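Two Arms and a Dish Rack: Our Term With the Miris Kit

Hondville Robotics Projects, October
by the Miris bench team (I did the writing, so "I" is whoever lost the coin toss)

Our project was supposed to be a comparison of three kits, and then the budget came back and it was a review of one. So this is the report on the Miris two-arm kit, plus the Pai training service that comes bundled with it, from a group of students who had never owned anything fancier than a line follower. The question we were given was whether the department should renew the lease for next year's class. I'll get to that, but I want to talk about setup first, as that's where the term went.

The lease is $2196 for the school year. That covers both arms, both grippers, the power supplies, the cables and a login for Pai. It doesn't cover a table, or anything to pick up. We chose putting plates in a dish rack for our task because everybody knows what a good job looks like, and also because one of us already had the rack. It's wooden, with a row of pegs along each long rail, and we used three plates in different colors so we could say "do the pink one" instead of waving our hands around.

Setup

The manual says to allow an afternoon. We needed most of two weeks, though a good chunk of that was waiting for a replacement cable (ours came with a bent pin, and Miris mailed a new one without any argument, so points for that). Mounting the arms was easy. Calibration was not! You have to move each arm through a list of poses by hand and confirm each one on the laptop, and if you bump anything in between you start the whole list over. There's no way to save halfway. I did the left arm so many times that I can still recite the poses.

The other thing I'd change is the cable routing. Each gripper has a black cable that loops out and back along the arm, and it hangs wherever it feels like hanging. When the arm is low over the table the loop can end up right across whatever you're trying to grab. The manual has a single line on this, which is to "dress cables neatly." We tried clips, then tape, then a different kind of clip. The tape was best but it left goo.

Teaching it with Pai

Pai works by demonstration. You steer the arms yourself, record a bunch of good runs, upload them, and get back a policy the kit can run on its own. I liked this part a lot more than I expected to! Steering feels clumsy for the first day and then one morning you're just doing it, and you start having opinions about the best angle to come at a plate rim. The upload page is clean, and it tells you right away if a recording is missing a camera or has a gap in it.

What it doesn't tell you is whether your demos are any good. Our first batch was a mess. Each of us had a different style, and one of us liked to nudge a plate toward the middle before picking it up while the rest of us went straight for it. The policy we got back would nudge, hesitate, and nudge again. We threw the batch out, agreed on one way of doing it, and started over. For the second batch we always began with the rack empty and plates lying out on both sides, so that each arm would have something of its own to reach for.

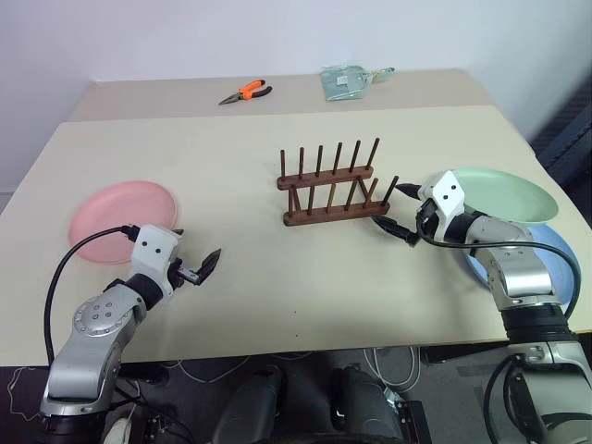 One person at our Tuesday review wanted to know why we needed two arms at all, given that a single one could pick up a plate and stick it between some pegs, and would cost the department a lot less to lease. I gave a bad answer at the time, so let me try again. With one arm you can only use plates it can reach, and for us that meant crowding everything onto one side of the rack. With two, the left arm takes what's on the left and the right arm takes what's on the right, and you don't need a long stretch across the table where the wrist runs out of room to turn. It also lets you work on handing things over, which we ran out of time for but next year's class might love.

I'll give the reviewer this much - if all you want is to teach the basics, the second arm is a luxury. It doubles the calibration, for one thing.

How it did

We ran 76 test attempts with the policy from our second batch. An attempt was one plate, starting flat on the table, and it counted as a success if the plate ended up standing in the rack with the gripper clear of it. Of those, 40 were successes. That's a bit better than half, and I was thrilled, and then I wrote it down in a table and was less thrilled.

The failures were mostly in the pickup. A plate lying flat is a rotten thing to grab with two pointed fingers. There's hardly any gap under the rim, and if the finger comes in too high it skates over the top and pushes the plate away. Once a plate was up and held properly, getting it into the rack usually went fine. Plates close to each other were harder than plates by themselves, and if they touched, the arm sometimes dragged the neighbor along for the ride. We should have made a separate test set for that and we didn't, so I can't give you a number.

We looked at swapping in the Vadix soft fingers, which some other schools seem to like for dishes. The kit's gripper mount doesn't take them without an adapter, and the adapter was out of stock all term. I'd want that sorted out before anyone picks plates as a task again.

Would I renew?

Yes, with some grumbling. The hardware held up to students all term. Support replied fast. Pai is easy to learn, and throwing out our own bad data taught me more than the lectures did (sorry). But the department should ask Miris for a calibration save button and a real page on cables, and next year's group should start recording in the first month and not wait until everything is perfect like we did.

If there's money left over, buy more plates. All the same size, please.

Comments (2)

Reader: We leased this kit last year and had the same trouble with calibration. Run it with the laptop plugged in! Ours went to sleep on the second to last pose. For the goo, try hook-and-loop straps, the wide ones.

Another reader: Did you count it as a failure when the plate went in but leaned on the next peg? We argued over that for a week with mugs.

Hondville Robotics Projects - questions go to the lab front desk - Back to top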